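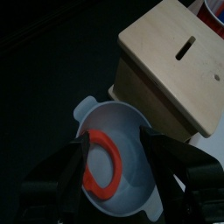

Figure 4.1 Toy cooking pot with a red ring inside and a light wooden box to one side.

Chapter 4
Containers and Contents

A container is described by three properties: the shape of its opening, its depth, and the form of its base. The toy pot in Figure 4.1 has a round opening, a curved lip, and two tab handles on opposite sides. The ring is open at the center, so part of the pot floor remains visible through it.

Section 4.1 defines inner and outer dimensions. Section 4.2 treats nesting - the placing of one container in another. Exercises begin on page 144.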